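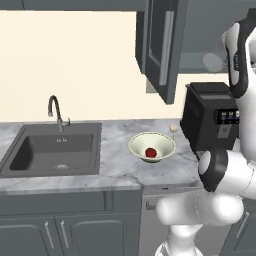

The Hindo soft-close hinge is for people who own wall cabinets and also a forehead. It opens quietly, stays where you leave it, and shuts the last 2 inches by itself once you give it a nudge. Leave a door swung out over a marbled countertop, long bar handle and all, and the hinge will hold it there until you come back, so duck. Hamish Laing, who drew up the damper, has a dent to show for the prototype.

Fits face-frame and frameless cabinets. Nickel finish only, as the brass looked like a trumpet.

Sold in packs of 8 or 20, with screws
Opening angle: fixed, no matter how hard you push
Drill template printed on the box, so don't recycle the box first
Spare dampers: ask for Sumeya Teshome at the Ivanberg parts counter

Pack of 8: $42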